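Jornada de puertas abiertas en Tosten, a las 6 de la tarde. Me dieron una pegatina con el número 89 y un café que sabía a pegatina. Abro hilo.

Primera parada: charla de 50 minutos sobre el futuro de la industria. El futuro de la industria tiene muchas flechas.

Luego pasamos a la sala de Nesent, que es donde prueban las tareas en simulación antes de llevarlas al taller. Un señor a mi lado preguntó si aquello hacía croquetas. Le dijeron que estaba fuera del alcance del proyecto.

La tarea del día: coger cosas de una mesa. Yo tengo en casa a dos personas que aún no la dominan.
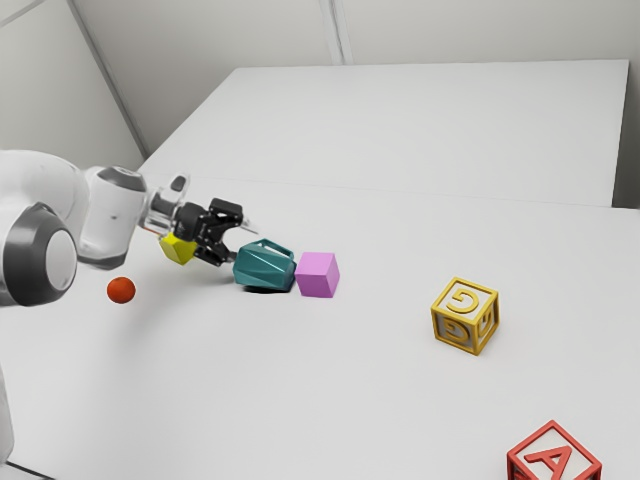 Marta la de los cables

El brazo blanco, con la pinza negra muy cerca de la pieza amarilla de caras planas. Al lado, la verde azulada y el cubo rosa. Más allá, un bloque con la G. Mi favorita es la pelota roja, que va por libre.

Me apunté a la siguiente visita, la de Murkier. Dicen que allí el café es de máquina.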